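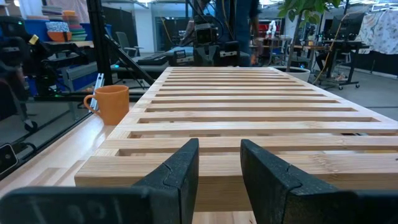 I'd been pestering the folks at Flusero for months. They make a podcast and audio app for Android, a pretty small one, and back in March they did something I didn't expect from a two-person shop: they added offline voice notes that you can share straight to another phone over Wi-Fi, no account needed. I use it all the time now, mostly to send my sister long rambling messages she never asked for. So when one of the developers finally agreed to a call (at 7 in the morning my time, ouch), I had a lot of questions saved up.

She asked me to leave her name out of it, which is fine by me. She does the Android side, and her business partner handles the website, the support inbox and what she calls "anything with a spreadsheet in it."

I started with the obvious one. Why would a podcast app need voice notes at all?

"People kept emailing us clips," she told me. "They'd record their screen, chop out a bit of a show, talk over the top of it and send it to a friend. It was such a pain to do, and they were doing it anyway! So I figured we could at least save them four or five steps."

The first version took her three weeks. Then came the part where it had to work on phones other than her own, and that took the rest of the winter. She keeps a drawer of old handsets for testing, 21 of them at last count, and the one that gave her the most grief was a budget model called the Barkden Dow. I'd never held one, but apparently it sold well in a few places and a good chunk of her users are still hanging on to theirs.

"The Dow is very serious about battery," she said, and I could hear her choosing her words. "You lock the screen, and it decides you must be finished with whatever you were doing. So you're 84 seconds into recording a message, you put the phone in your pocket, and it just quietly stops the app. You get home and you've got half a message."

I asked whether there was a proper fix or whether she just told people to go digging in settings. A bit of both, she said. Flusero now saves the recording in little pieces as it goes, so if the phone shuts the app down you lose a second or so at most. There's also a help page that walks you through switching off the battery limits on the phones that need it. She hates that page. She says it's the most visited thing on their whole site, and every time a manufacturer renames a menu she has to go back and write it again.

We got onto the sharing side next, which is the bit I really wanted to hear about. It uses a free library from a group called Bummont, and I'd assumed that meant she had more or less dropped it in and gone to lunch. Nope! The library is good at finding the other phone, she said, but it had no idea what to do if one of them wandered out of range halfway through.

"I tested that by walking to the mailbox and back," she said. "My neighbors must have thought I was waiting on something very important."

The app itself is still tiny, by the way. She's stubborn about that. The download comes in under 10 megabytes and she wants it to stay there, partly for people with cheap phones and not much storage, and partly (my guess) for bragging rights.

Money was the question I was nervous about. There are no ads in Flusero and the one-time upgrade costs 2 dollars. Does that add up to a living?

"Not for both of us, not yet," she said. "We get around 400 upgrades in a good month. I do contract work in the mornings. I'd rather do that than put a banner across the player, and I know what our users would say if I tried it. They write very long emails."

I mentioned that I've written one of those emails. She remembered it. It was about the sleep timer, and she still doesn't agree with me.

Before we hung up I asked about an iPhone version, mostly for my sister, who has to listen to my messages on an old tablet. She laughed for a while. Neither of them has ever built anything for iPhone, and she'd have to buy a Mac first. A web player is more likely, something where you could open a shared note in any browser, and there's a rough one running on her own machine already. She wouldn't give me a date. The next Android update is mainly bug fixes, plus a skip button big enough to hit with gloves on, and she was heading off to work on it as soon as she'd had breakfast.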